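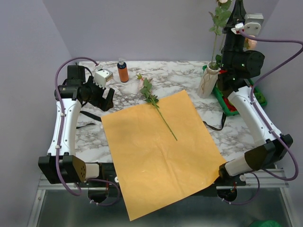

Flower stem on kraft paper

I've finally put the Setach boxed set up in the shop! It's all four of Ebenezer Boateng's Achterberg novels, paperback, in a slipcase, and yes, the first one has his signature on the title page (I watched him sign 900 of them, poor man). Book three still makes me cry on the bus.

The print run is 4000 sets, and the publisher, Fundik, says there won't be a second.
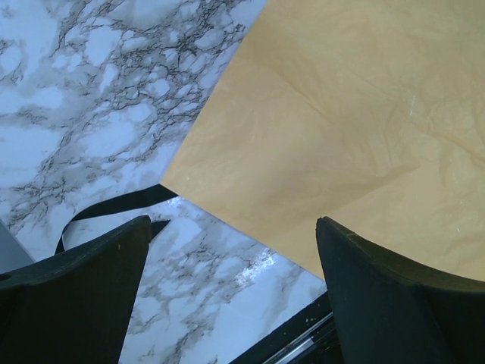 Tan paper on the marble top

Item no. 2091. Ships in May. If you've already read them, leave me a comment and tell me which one's your favorite, but no spoilers for book four please!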